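Re: Plosedex hand-held gripper kit, worth it for a small shop?

Hi all, and thanks to everyone who wrote back so kindly in October. Heino asked:

> Has anyone really lived with the Plosedex kit from Wallberg? We pack up to 500 pouches a shift at Ristdale and I would love to hear about the fingers before I ask for money.
> Heino Uibo

Well, Heino, I have had the kit on the bench long enough to form opinions, so get yourself a coffee! The fingers are what you asked about, so I'll start there. They are black, blocky and fairly wide, with small round holes in the top, and they open up plenty for the flat packets we handle. 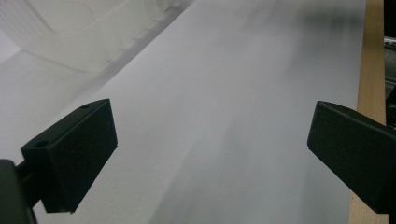 Dragica Trajkovski

I like to begin with the fingers wide open over plain white and just get a feel for where the tips are (my first morning I skipped this and was sorry). You do end up looking past two big dark blocks the whole time, and it took me a good 9 sessions before I stopped minding. My neighbor in the shop tried the Luik kit the same week and found it lighter, but she has smaller hands than I do and she was only lifting cartons. 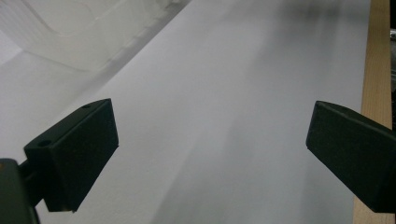 The other thing I keep meaning to mention is the price. Wallberg quoted me 603 for the kit with one spare pair of fingers, and shipping was extra, which I grumbled about. They were very nice on the phone, though, and they answered my question about replacement pads the same afternoon.

Now for your pouches, Heino. I stand one up in a frosted plastic tray with slanted ridges across the floor, and come at it with the fingers open on either side. A glossy packet creases and twists as it pleases, so please try it with your own before you order. I'd plan on 100 practice picks per person.
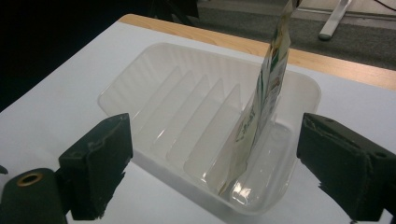 Pads and spares

Look closely at the faces and edges of your pads. Scuffs don't bother me much, but frayed or peeling edges do, and I would order a second spare pair along with the kit and save yourself the shipping. Write me if you want the part list, I have it here somewhere!

Warmly,
Dragica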